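# Course Handout 6: Demonstration Visit to the Burska Handling Laboratory

Introduction to Automation, Unit 3. Please read before the visit and bring a printed copy.

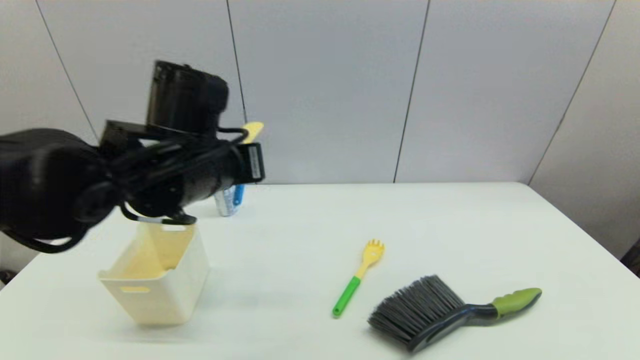 ## 1. Purpose of the visit

The visit supports the lectures on grasping and on task planning. Students will observe a robotic arm working with ordinary household articles on a white tabletop, with an open bin as the place of deposit. Articles of the type used at Burska include a plastic spork, a hand brush and a small can. They are inexpensive and familiar, and they differ from one another in ways that matter to a machine.

The laboratory opens to outside groups each February. Our group is limited to 36 students, divided into two parties. The first party enters at 9:15 a.m. and the second at 10:45 a.m. Students who have not returned the signed access form will remain in the reception area.

## 2. Background

The Burska site is operated by Nustorine, which develops handling equipment for kitchens, sorting rooms and small repair shops. The program shown to visitors is called Fustero. Its aim is to clear a table of mixed articles without a fixed list of where each article lies.

In a conventional factory cell, parts arrive in the same position every time, and the arm repeats a stored path. On a cluttered table this approach fails at once. The system must find each article, decide how to hold it, lift it clear of its neighbors and release it over the bin. Each of these stages can go wrong separately, and students should learn to tell the failures apart.

The software that selects the grasp is known as Rao. It was prepared from 1,648 recorded attempts, of which 142 were set aside for testing and were not used in preparation. The reason for keeping a separate test set was covered in Lecture 4 and will be assumed here.

## 3. Points for observation

### 3.1 Shape and grasp

A spork is thin and lies nearly flat. The fingers of a gripper must come down very close to the table to take hold of it, and a small error in height will either miss the handle or press against the surface. Note the angle at which the gripper is turned before it descends. With a long, narrow article, the fingers normally close across the handle.

A brush presents a different problem. The bristles yield when pressed, so a grasp at that end may hold well, poorly or not at all. The handle is firmer, but an article held at one end tends to swing when it is raised. Record which end is chosen and whether the choice stays the same when the brush is turned around.

### 3.2 Spacing

The bristles of a brush may lie only a short distance from another article. Before an attempt begins, estimate whether there is room for the fingers to pass between the two. If there is not, the system may approach from another direction, move one article aside or choose to clear the neighbor first. All three are acceptable plans. Write down the one you see.

### 3.3 Blocked views

An arm that reaches across a table hides part of the table. In the photograph at the head of this handout, the arm stands between the viewer and the small white-and-blue can toward the back, and the middle of the upright utensil with the yellow tip is out of sight. A camera in the same position would have the same difficulty. Consider where a second camera might be placed, and what it would in turn fail to see.

### 3.4 Cables

The cables at the wrist and forearm of the arm are part of the working equipment and must be considered in planning. A loop that hangs below the end of the arm can catch on the rim of a bin. It can also limit how far the wrist may turn. Most textbook diagrams omit cables entirely - students are asked to include them in their own sketches.

### 3.5 Release

Placing an article in a bin is often treated as the simple part of the task. Observe the height at which the gripper opens, and whether a long article falls inside or comes to rest across the rim.

## 4. Conduct in the laboratory

- Remain behind the marked line while the arm is powered.
- Do not place bags, cups or papers on the work table.
- Tie back long hair and remove lanyards.
- Photographs are permitted without flash. Video is permitted only during the closing session.
- Questions should be held until the operator has stopped the arm.

The operator may end a run at any time. An ended run is still a valid observation and should be entered in the record sheet with the stage it had reached.

## 5. Written work

Each student will submit a report of no more than 1,000 words, excluding sketches. The report should follow one article through one complete attempt and identify the stage at which the greatest uncertainty arose. General remarks on the future of robotics will not receive credit.

Include one sketch of the table seen from the top, showing the bin, the articles and the area covered by the arm. Approximate positions are sufficient. State the party in which you attended, as the layout may be changed between 9:15 and 10:45.

Reports are to be handed in at the Unit 3 seminar following the visit. Record sheets should be attached behind the report, including any sheets on which an attempt was not completed.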